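Choosing a Reset Policy for Table-top Pick-up Trials with a Two-armed Robot

Project report, second term

1. Purpose

The project asked whether the way a table is reset between trials changes the measured success rate of a learned pick-up policy. Most student reports in our group give one success figure and say little about how the objects were put back. The Troltberg handbook, which we use for all arm work, asks only that objects be "returned to the work area". Two people following that instruction can produce quite different tables.

The question came out of last year's Harms project. Its authors reported a good result in June, and a second team could not repeat it with the same policy file, the same arms and the same objects. The second team had been placing the objects by eye. The first had used pencil marks on a board, which was later thrown away.

2. Equipment and layout

The platform has two arms, each ending in a humanoid hand, and a head camera. The policy takes the head camera view and the joint positions as input and gives target joint positions for both arms and both hands. It was trained before this project began and was not changed during it.

The table is covered with dark teal cloth and closed off at the back and sides by a folding divider. The divider keeps the background constant, and people walking past do not enter the camera view. Earlier tests without it were discarded.

Objects were household items of mixed stiffness: a snack box, a plastic mug, a paper cup, drinks bottles and flat paper items. They were chosen to cover rigid, soft and thin shapes. Bottles were used both upright and on their sides, as the grasp needed is different in each case.

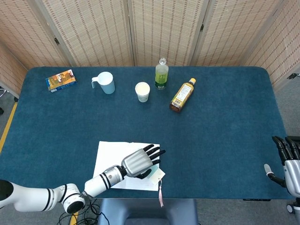

By Edgardo Saludo
Robotics project group, Tudholm
Sep 1, 2020

The hand begins each trial open. In the layout used for the flat-item trials, a sheet of white paper lies on the cloth under the hand and a small pale green tag with a thin pink string rests on it. The other objects stay towards the back of the table and act as distractors.

3. Method

Three reset policies were compared.

Fixed reset. Each object was returned to a marked position and turned to a marked angle. The marks were held in an overlay drawn on the operator's monitor, so nothing was added to the cloth that the policy could see.

Free reset. The operator put the objects back by hand with no guide. The only rule was that no object could touch another.

Drawn reset. A short script drew a position and an angle for each object from a uniform distribution over the reachable part of the table. The operator then placed the objects to match the overlay. If the drawn layout had two objects overlapping, the script drew again.

Each condition was run for 200 trials. A further 57 trials were run under the drawn reset with the bottles removed, giving 657 trials in total. A trial was stopped after 20 seconds if the target had not been lifted clear of the cloth. Success meant that the target stayed in the hand for three seconds after the lift. Scoring was done from the recorded video by a second person who did not know which reset had been used.

The order of conditions was mixed in blocks of ten trials. We had first planned to run each condition in one sitting, but a pilot showed that the finger joints drifted slightly over a long session, and the drift would then have been confused with the effect of the reset. The hands were re-zeroed at the start of each block.

4. Results

Fixed reset gave 164 successes in 200 trials (82 per cent). Free reset gave 141 (70.5 per cent). Drawn reset gave 106 (53 per cent). The policy and hardware were the same in all three.

The gap between fixed and drawn was expected, as the training data had been collected with the objects near the marked positions. The result for free reset was of more interest. When the placements were measured afterwards from the head camera, the operator's free layouts covered less than half of the area covered by the script. Objects were put back near the centre of the reachable area, and mug handles were nearly always turned to the side from which the hand approached. The operator was not aware of doing this.

Failures were not spread evenly across the objects. Flat items did worst under every reset. The usual fault was that the fingers closed above the item and came up empty. Upright bottles failed mostly by being knocked over on approach. Bottles on their sides failed less often than we had predicted, but when they did fail they tended to roll out of reach, and the trial could not recover.

In the 57 trials without bottles, the drawn reset gave 35 successes (61.4 per cent). This set is small and the difference should be read with care.

5. Limits

Only one operator did the free resets. A second operator might show a different habit, or a weaker one. The drinks bottles were not weighed between sessions. The Jimstead scoring tool we used rounds times to the nearest half second, and four trials fell close enough to the 20-second limit for this to matter. They were scored as failures.

The drawn reset is also slower. It took the operator a median of 48 seconds per trial, against 21 for the free reset and 33 for the fixed one. A project with little lab time may not be able to afford it for every trial – we suggest using it for at least one block in four and reporting that figure separately.

6. Recommendation

Reports should state the reset policy next to the success rate, and should keep the overlay or the script seed with the results. The seeds for all the drawn layouts in this report are stored with the video in the project folder.

Comments (3)

tmw_lab2
Did the scorer see the overlay in the video? If so they could have guessed the condition.

E. Saludo
No, the overlay is only on the operator's monitor. The recording is taken from the head camera feed before it is added.

k.orrin
We had the same handle problem with mugs. Rotating them by a dice roll fixed most of it and was quicker than a script. Would like to see the flat items split out by thickness if you still have the data.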